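The small joy of a see-through drawer

4 min read

Tianyou Yan has a theory that every home has one drawer holding the whole place together, and that most of us can't find anything in it. Hers used to hold batteries, birthday candles, three kinds of tape and a key to a house in Bitadside she moved out of years ago. She tipped the lot onto the kitchen floor in May and started again, and I've been copying her ever since!

Her trick is wonderfully plain: desktop drawer organizers in tinted plastic, the sort you can half see through. Clear ones show every paper clip and get messy to look at. Solid ones hide things so well you forget you own them. The smoky grey-brown kind sits right in between, and the colour looks good on nearly anything.
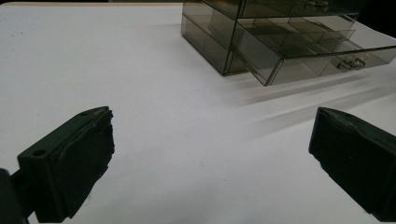
Smoky plastic on a white tabletop, with the lower drawer partly open.

Yan gives each drawer a job and sticks to it. Stamps and envelopes go up top, chargers go below, and anything that doesn't fit a job has to find another home by the weekend (she's stricter than she looks).

Over in Brarnumdale, Wichai Chuensuk took the idea to his sewing room, where he reckons he had roughly 300 loose buttons living in old jam jars. He sorts them by colour now, and he's become a bit evangelical about lining the drawers with felt so nothing rattles. I tried it with a scrap from an old craft kit and it works a treat.

My own set lives beside the kettle. Tea bags in one drawer, elastic bands in the other, and I still open the wrong one most mornings.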